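Equipment budgeting for two-arm tabletop workcells

Equipment budgeting for a two-arm tabletop workcell is the process of estimating the purchase, setup and running costs of a pair of small robot arms mounted at a shared work surface. It is usually done before a request for quotes and revised once the tasks have been fixed.

Scope of the estimate

A basic estimate separates capital items from consumables. Capital items include the arms, grippers, power supplies, mounts, control computer and table. Consumables include gripper fingers, cables and the objects handled in the task. For dish-cleaning work these are plates, bowls, trays and sponges, which are cheap singly but replaced often.

Cost structure

In the planning sheet used at the Ledesma workshop, the arms and grippers are entered as one line, and spares are held in a separate reserve. The first version of the sheet came to $2,408 for fixtures, cabling and spares. The revised version came to $2,822 after a second set of gripper fingers was added -- the arms themselves were unchanged. Shipping and import charges are listed apart from both totals.

Lead time

Delivery is often quoted per component. The Rudmont planning guide allows 60 days between order and first operation, with six of these reserved for mounting and calibration. Orders placed in August are commonly scheduled with a longer margin.

Site requirements

Table depth is set by the reach of the arms and by the area both grippers must share. Work with water or foam calls for a tray under the wet items and for cable runs kept clear of the surface. Ulitz worksheets treat splash protection as a separate line; Tivivura worksheets include it under fixtures.

See also: Gripper selection; Spare parts reserve; Total cost of ownership

A two-arm workcell set up for dish cleaning, with a sponge in the small tray at left and a plate held by the right gripper.

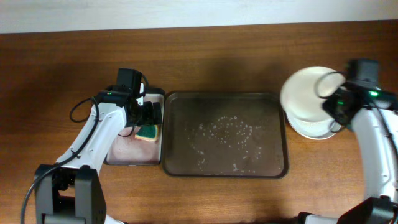 Entry by the equipment planning editor, Ledesma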